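**Ticket 2187 -- Layout sheet, dark gray table: position and replacement**
Requester: Svenja Riedl, Brorum
Assigned to: Rathjen Facilities Desk
Status: Pending requester

**Reported issue**

The requester states that the layout sheet used for the Elix parts set shifts on the tabletop during the working day. By the afternoon it no longer lines up with the edge of the table, and the blue parts have to be set out again. She asks whether the sheet may be fixed in place permanently.

**Entry 1 -- Friday, August 11, 2023**

The desk has reviewed the request. Permanent adhesive is not approved for this table, as the surface is on lease from Beltilel and must be returned unmarked. Removable corner tabs are permitted. A pack has been set aside for collection at the desk. 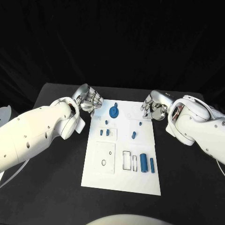 *Attachment 1: Layout sheet in portrait position, centered on the table.*

The portrait position is the correct one and should be kept. Please follow these steps when the sheet is next replaced:

1. Lift the parts and fixtures off the sheet and put them in the tray.
2. Wipe the tabletop with a dry cloth. Do not use spray cleaner.
3. Lay the new sheet with the short side toward the front of the table.
4. Apply one tab to each of the 4 corners and press firmly.
5. Return the parts and fixtures to the sheet.

**Entry 2**

The requester asked how long the tabs may remain in place. Beltilel allows up to 22 days -- after that they must be changed. Replacement packs may be ordered under stock number 243.

**Open items**

- Requester to confirm whether the sheet still shifts with the tabs applied.
- Desk to check whether a heavier sheet can be supplied with the October order.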